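Gorkero Slide Sandals and Small Shoe Shelf

Home > Hallway > Shoes and Storage

We sell the Gorkero slide sandal since our first small shop in Mamden, and it is still the shoe that customers come back for. It is a simple thing: one molded footbed, one wide strap across the top, no buckle and no lace. You step in, you go to the mailbox or to the bathroom, you step out. The green is our most ordered color. It can look more teal or more dark on your screen, depending on the light, so please do not be surprised when the package arrives.
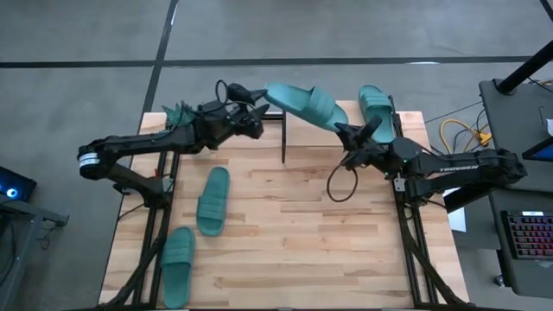 Sizing is a little generous. If you are between two sizes, take the smaller one. If you like to wear them with thick socks in November, stay with the bigger one. The strap cannot be adjusted, so please measure your foot in the evening, when it is a bit wider than in the morning.

Care: wash by hand with lukewarm water and mild soap, up to 30 °C. Let them dry in the air, away from the heater. Do not put them in the dryer – the sole can lose its shape and we cannot replace it under the warranty.

Many customers order two pairs, one for the family and one for guests, and then they ask us where to put them. For this we have the Brennan shelf.

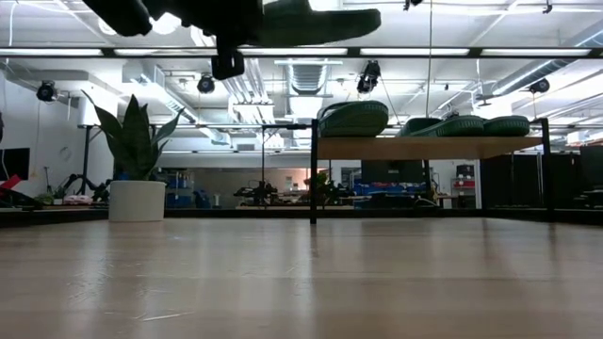

The Brennan is a small shelf for the hallway, a bench or a strong table. It has a light wooden board and a black metal frame with thin legs, so it does not look heavy in a narrow room. Slippers go on top of the board, and if you let the toes of two of them overlap slightly, you save some space on the right or left side. It also goes well next to a snake plant in a white pot. The board should be wiped with a dry cloth only.

Assembly takes 10 minutes. The key is in the box. Please tighten the screws again after 8 weeks of use.

Delivery and returns

Sandals and shelf are sent in separate boxes. Returns are free for 30 days if the sandals were worn only indoors. The warranty for the shelf is 2 years.

Questions about sizes or spare screws: write to Konrad Koller, customer service, with your order number.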